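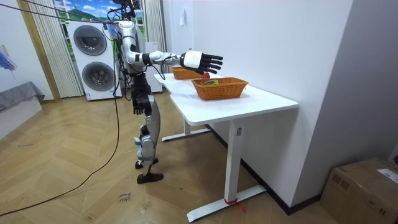 Home | Stories | Travel | Archive | Contact

The Last Ferry to Urkach

6 June 2026
By Nandi Maluleke

The ticket office at Kustis closed at noon in the winter, and Viera Gajdoš got there at five past. The blind was down. She could hear a radio behind it.

She knocked. The radio went off.

"We're closed," said a man's voice.

"I only want to know if the ferry's running."

"It's February."

"I know what month it is."

The blind went up. The man had a napkin tucked into his collar and half a roll in his hand. He told her the ferry to Urkach ran at three, if there were passengers, and that one passenger would do. The fare was 20 in summer and 30 in winter. She asked why it cost more when there was less to see.

"Diesel," he said, and pulled the blind down again.

She walked along the front to pass the time. Most of the hotels had boards over their ground-floor windows. The Hotel Molefe was open, or its door was, and she sat in the lobby for two hours with a pot of tea and a brochure from the year before last. Urkach had a bathing beach, it said, and 70 rooms, and a band on Thursdays. Her mother had played the clarinet in that band for one season and had never said much about it, except that the soup was good.

At ten to three she went down to the jetty. The boat was called the Hakis and was smaller than she had expected. A boy took her bag and put it under a bench, out of the spray.

"Staying long?" he asked.

"A night. Is there anywhere to stay?"

"My aunt has a room. The big place is shut." He thought about it. "The big place has been shut for years."

"Your brochure says there's a band."

"We had a lot of brochures printed," the boy said.

The engine started. Kustis went grey behind them, then the hills behind Kustis. Viera sat on the side away from the wind and held the brochure on her knee – it had a picture of the bandstand on the back, too small to make out any faces.

"Does your aunt make soup?" she asked.

"Every day," said the boy. "It's mostly cabbage."

She said that would be fine.

Contact us | © Nandi Maluleke | Back to top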